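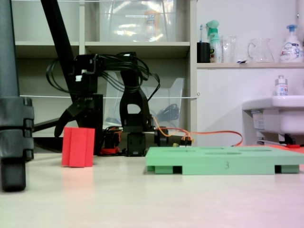
I've been on a clear-bin kick since March, and I'm ready to admit it has gotten a little out of hand. It started when I spent a whole evening looking for one charger in a cardboard box full of other chargers (none of them the right one, naturally). So now it's white shelves and see-through plastic for everything. Cables live in the bin on the lower shelf, dark tangle and all, and the one above has the bag with the orange label in it, and I can tell which is which from across the room without lifting a single lid. I can't tell you how happy this makes me!

The little wooden shelf on the wall is my other favorite thing right now. I wanted a spot for the stuff that always ends up wandering: hand soap, the spray bottle, a glass and a pitcher, and yes, a toothbrush in a black cup. Toothbrushes are great for getting crumbs and dust out of grooves, try it. My friend Tarmo Lepik thinks a shelf that narrow is asking for trouble and wanted me to get one of the deep Lovari ones. I looked. They were nice, but deep shelves are where things go to hide, at least in my house, and I know exactly what I'd be shoving to the back by Thanksgiving.

Next up is labels. I bought a roll of 76 stickers from Penry and have used 8, mostly on spice jars, and then I got distracted. Do you label clear bins or is that silly when you can already see inside? I go back and forth. If you have a pen that doesn't smear on plastic, please leave me the name in the comments, because mine smears like crazy and I'm tired of having blue thumbs.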